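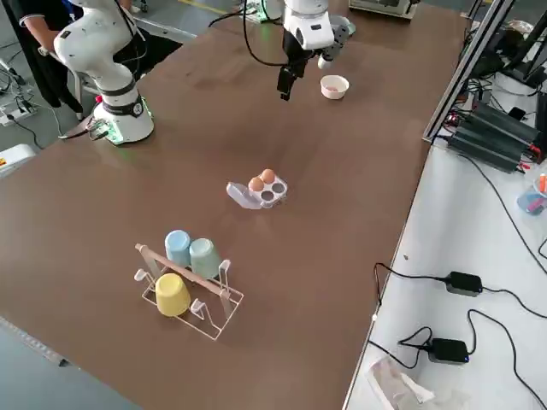 **UNIT 6 · KITCHEN SKILLS**

# Eggs, Cups and Where They Go

I learned to handle eggs by dropping them. My first boss, Malachy Brophy, ran the breakfast side of a small guesthouse, and he put me on eggs my very first morning (big mistake!). I lost 8 before the toast was done.

So we're starting with something small: a plastic holder with four round cups, two brown eggs in the back ones, and the front two still empty. Filling those is your first job in this unit. Pick up each egg around its middle, lower it until you feel the cup take the weight — then let go. Most beginners let go too early, me included.

After that we'll move on to the wire cup rack and the little white bowl, and talk about giving everything on a table enough elbow room. Turn to page 273 for the practice sheet, and bring a dish towel. You'll want it for Exercise 1.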